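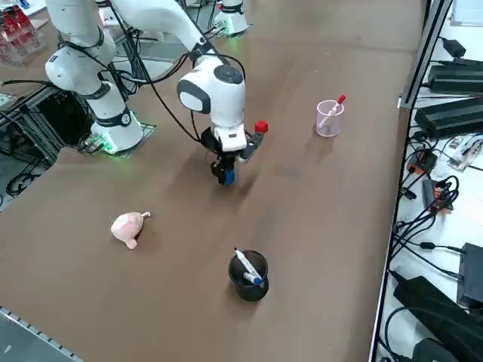 Jolán Katona would rather we stopped showing the arm by hand altogether and did every demonstration over the remote. Her point is that a hand on the forearm pushes the wrist off line, and the copy inherits the push. Máté Kelemen disagrees, says the remote makes people slow and jerky near the table.

November, 4:40 pm. Zotau notebook, left arm.

Target is still 126 demonstrations for the small blue piece. Got to 100 before lunch. Threw out 2, both mine, gripper closed early.

Kept the layout spread wide: clear cup with the red-capped marker, black holder with the blue-capped one, pink plush on the left. Fingers have to come in low over the brown top, and the operator should pause just above it before moving on. Without the pause the replay clips the approach.

Wrist cables hang slack. Watch them when guiding by hand, they pull if you turn the last joint too far.

Log 1144 has the long pause in it. Don't trim it, Tibor wants to compare.

To do: the remaining 26 by remote, same start pose, then replay both sets. Ask Kálmán for the other controller, the trigger on ours sticks.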